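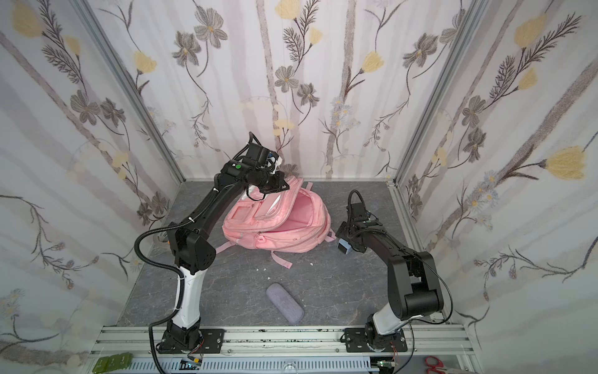

"The arms do the bag, I do the thinking": a morning at Gamilo

Apr 8, 2023

Marion Munro has worked with returned bags for eleven years, and when I ask her what is the most difficult part of it, she does not mention robots. She says it is the pockets.

"People forget that a backpack has so many places," she tells me. "You open the big part, you think you are finished, and then there is one more small pocket inside with a house key."

We are in the returns hall of Gamilo in Nikville, a company that receives bags and luggage sent back to online shops, checks them, and prepares them to be sold again. Until last September all of this was done by hand at long tables. Now part of the work is given to pairs of robot arms, each pair in its own cell. A pink backpack is lying open in the cell when we stop there, with one gripper over the top of it and the other at its right side. An eyeglasses case is on the floor of the cell in front of the bag.

"A glasses case is a good object for them," says Munro. "It is hard and it keeps its shape. A scarf is much worse. A scarf goes everywhere."

Her job title changed in the winter. Before, she was a sorter; now she is called a cell lead, and she looks after four cells. She chooses which bags go in, corrects the arms when they get stuck, and decides what happens with anything that is found. I asked her if she feels the new title is a promotion.

"The pay is a little better, so yes. But I was also proud to be a sorter. I was fast. On a good shift I could finish 278 bags, and the young ones came to look how I did it. Now it does not matter if I am fast."

The cells are slower than Munro was. Callum MacBrayne, the operations manager, does not hide this. In the last full week the four cells together finished 1,018 bags, working day and evening shifts, and he had expected more.

"Soft things are difficult," he says. "A box has six sides and it stays a box. A backpack has straps, and the straps are never in the same place two times. When we made the plan, I think I did not respect the straps enough."

Why continue, then? MacBrayne answers with the sick leave. Opening zippers all day is hard for the thumbs and the wrists, and in the year before the change he lost three experienced people to it. He does not want to say that the arms have solved the problem, because the hand tables are still there and most of the bags still pass over them. But the turns at the table are shorter now. A person opens bags for 50 minutes and then changes to another task.

Gavin Laing is one of those who still work mostly at the tables. He is less convinced, and he asked me to write that down.

"They told us no one will lose the job, and this is true until now," he says. "But two people left and their places were not filled. So what do you call that? The number of us is smaller. I am not angry with a machine, I am only saying it."

He has also a practical complaint. The easy bags go to the cells, he says, and the old leather ones and the ones with broken zippers come to him. "My whole day is the difficult ones. Before, you had an easy one between, and you could breathe."

When I repeat this to MacBrayne, he is quiet for a moment and then says that Laing is right. He plans to mix the bags again, even if the cells will get some they cannot open.

Training was another question. Munro had two weeks with Alasdair Semple, a technician who moved to Nikville from the Leckie warehouse. He taught her how to stop an arm safely, how to bring it back to its starting place, and how to read the messages on the screen. She wrote everything in a paper notebook, which is still in her apron.

"She asks better questions than I do," Semple says. "I know the arm. She knows what the bag will do when you pull it. One time I spent a whole afternoon on a zipper problem, and she came and said, hold the bag lower. That was all."

I ask Munro what she misses. She thinks about it while she folds a cloth.

"Talking," she says. "At the table you stand across from someone and you talk the whole day. At the cells I walk. I see everybody, but only for a minute."

She eats her lunch with the table group still, at their time and not at the time of the cell leads. MacBrayne knows about it and has changed her schedule so that it fits.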